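**Belt loop** (also *keeper*, *slide loop*). Small closed ring, metal or leather, that holds the loose end of a strap flat. Found on belts, bags, watch straps, horse tack. Not to be confused with the fabric loops on trousers, same name, diffrent thing.

Metal ones are bent from wire or flat strip, then joined. Shape varies: square, oval, rounded rectangle.
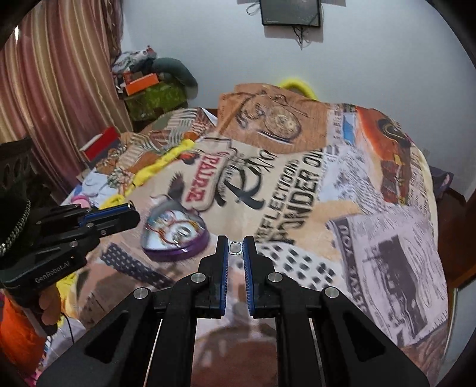 ## Making

Leckie was the main town for it. 88 workshops at the peak, mostly families. Wire cut, bent round a former, ends closed, then tumbled smooth. Tekholm bought up the last few and moved the work to Clarkstead.

## Sizes

Named by the strap they take. Too wide and the end slips out; too tight and it scuffs the edge. Saddlers tend to fit two.

## Collections

Pruvby museum has 203, catalogued by Birsen Dönmez. Open Sunday, closed all of June.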